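Laver et entretenir les maillots de basket à la maison

Trois joueurs sous mon toit, deux entraînements par semaine chacun, et les matchs par-dessus... autant vous dire que ma machine connaît bien le polyester ! Je tiens l'intendance de l'équipe des cadets depuis quelques saisons, et je lave aussi les tenues de match. Voici comment je m'y prends.

D'abord, on ne laisse jamais un maillot en boule au fond du sac. Moi la première, je l'ai fait pendant des années, et l'odeur s'incruste pour de bon. En rentrant, tout sort du sac et passe sur un cintre, même si la lessive attend le lendemain.

Ensuite, on retourne les maillots sur l'envers – les numéros floqués vous diront merci – et on lave à 30 degrés, essorage doux. Pas d'adoucissant ! Il bouche les fibres et la transpiration ne s'évacue plus. À la place je verse un petit verre de vinaigre blanc dans le bac. Pour un maillot qui sent vraiment fort, trempage de 30 minutes dans l'eau froide avec 200 g de bicarbonate dans une grande bassine, puis machine normale.

Les traces de parquet sur les shorts (vous savez, ces marques brunes après une glissade), je les frotte au savon de Marseille à peine humide, avec une vieille brosse à dents. C'est Anitha Gounder, du club de Gouveia, qui m'a donné le truc à un tournoi, et je n'ai plus jamais acheté de détachant.

Le sèche-linge, c'est non. Les flocages se craquellent et le col gondole. J'étends à plat ou sur cintre, à l'ombre. 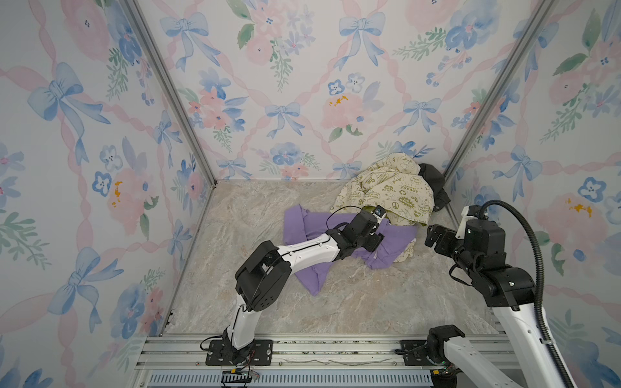

Page modifiée pour la dernière fois le 07/03/2024

Pour le repassage, on m'écrit souvent. Je ne repasse presque rien, mais si un numéro se décolle dans un coin, je pose une feuille de papier cuisson dessus et j'appuie dix secondes au fer tiède, sans vapeur et sans faire glisser. On laisse refroidir avant de toucher, sinon tout est à refaire !

Les genouillères et les manchons se lavent dans un filet, scratchs bien fermés. Aníbal Simões me demandait si on pouvait y mettre aussi les chaussures : les lacets et les semelles intérieures oui, le reste à la main avec une éponge.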